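Can a Machine Make My Bed Yet?
Term project report, Introduction to Automation
Dinesh Nadar
6 March 2018

I started this project because of my grandmother, who asked me over dinner what I was studying and, when I told her, wanted to know when she could stop folding sheets. I laughed, and then I went up to my room and thought about it for the rest of the evening. We have had washing machines for generations, and yet everything that happens after the wash is still done by hand, in her house and in everybody else's!

My first plan was to cover every chore in the home, but my adviser very kindly talked me down to 3: clearing a table, putting groceries on a shelf, and straightening a bed. I spent most of February reading, and I also watched 30 demonstration videos from research groups and small companies, keeping notes on each in a spreadsheet (included with my appendix). Two of the companies, Serkex and Mostach, were good enough to answer my emails, and I am very grateful to both.

Table clearing came out best. A cup is a cup wherever you put it, and once the machine has found the rim it can usually close on it and lift. Serkex told me their arm had picked up 2,564 cups and bowls in their own workshop, though they were careful to add that the lighting there never changes and that the same dishes go around again and again. Groceries were harder. Boxes and cans went well, bags of rice did not, and the one bunch of grapes I saw attempted was a sad business.

Then there is bedding, which I had expected to be the easy one, and which took up more of my notes than the other two together. A blanket has no fixed shape. Wherever you pinch it, the rest of it moves in some way you have to guess at, and a fold can hide the very corner you are looking for. In the longest video I watched, from a group at Avodberg, the machine needed 15 minutes to pull one blanket straight, and a person still had to smooth the pillow end. My grandmother does the whole bed while telling me a story.

The Mostach engineer gave me a thought I have kept coming back to, which is that a bed is also a place where people leave things. Before any machine can tidy the covers, it has to decide what belongs there and what should be moved, and a favorite toy is a very different matter from yesterday's shirt. 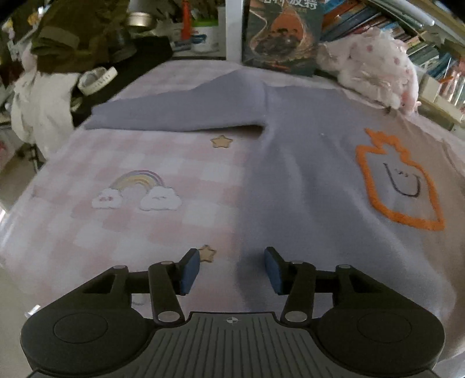
So my answer for my grandmother is that the table may be taken care of fairly soon, the groceries some years after that, and the sheets I would not like to promise. If I can continue next term, I want to look only at blankets and compare pulling from a corner with pulling from an edge, using the small arm in the Lashari lab if there is time free on it. I would also like to talk to people who make beds for a living, in hotels and hospitals, as I suspect they know a good deal about corners that has never been written down.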